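About Flisik

Flisik is a water testing laboratory in Plestwood. We analyse drinking water from private supplies, which in practice means wells, boreholes and springs serving farms, holiday lets, small schools and single houses. We also test stored rainwater where it is used in kitchens or for livestock.

The laboratory was set up by Marta Levchenko, who remains its technical manager. It took over the premises of Stelmakh, a dairy testing business, and kept the cold store and the sample reception hatch. The hatch is on the yard side of the building and is the correct place to leave samples.

What we test

The standard schedule covers coliform bacteria, E. coli, enterococci, pH, conductivity, turbidity, nitrate, nitrite, ammonium, iron and manganese. Lead and copper are added where the pipework is old or of unknown type. Arsenic, fluoride and hardness can be ordered separately. The full list has 27 parameters and is set out in the price sheet, with the limit of detection for each.

We do not test swimming pools, effluent or bottled products, and we do not carry out Legionella risk assessments.

Taking a sample

Bottles are sent out on request and must be the ones we supply. The bottle for bacteria is sterile and contains a small dose of sodium thiosulphate, so it should not be rinsed. Remove any hose or aerator from the tap, disinfect the outlet, run the cold water until the temperature is steady, and fill to the 300 ml line. Metals samples from a first draw follow a different procedure, printed on the reverse of the form.

Bacterial samples should reach the hatch on the day they are taken, in a cool box.
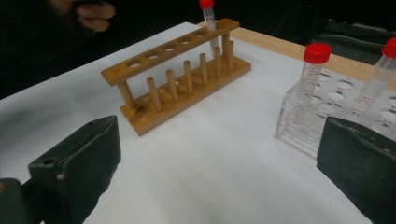
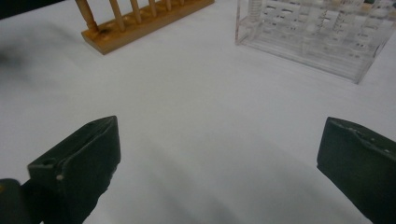
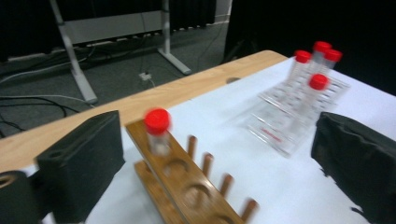
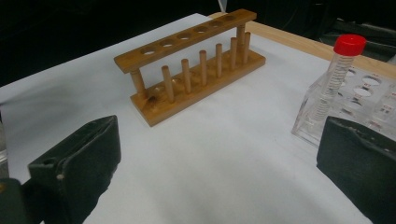 Results and reports

Chemistry results are normally issued within 4 working days of receipt. Bacterial results depend on incubation and any confirmation step. If E. coli or enterococci are found, we telephone the number on the form before the report is written. The report itself gives the result, the unit, the method reference and the limit that applies to the supply.

A result above the limit is not repeated automatically. The customer may ask for a repeat from the retained portion for chemistry, but a bacterial repeat always needs a fresh sample.

Cluster

Cluster is our shared scheme for neighbouring properties drawing on the same source. A minimum of 3 properties is needed. One sample is taken at the source and one at each property, all on the same day, and the results are issued in a single table. This makes it easier to tell a fault in the source from a fault in one branch of the pipework. Each property still receives its own report for its records.

The current price sheet applies from 1st April. Quotations issued before that date are honoured until the end of June. Bottle requests and questions about methods should be sent to the laboratory office, quoting the supply reference if there is one.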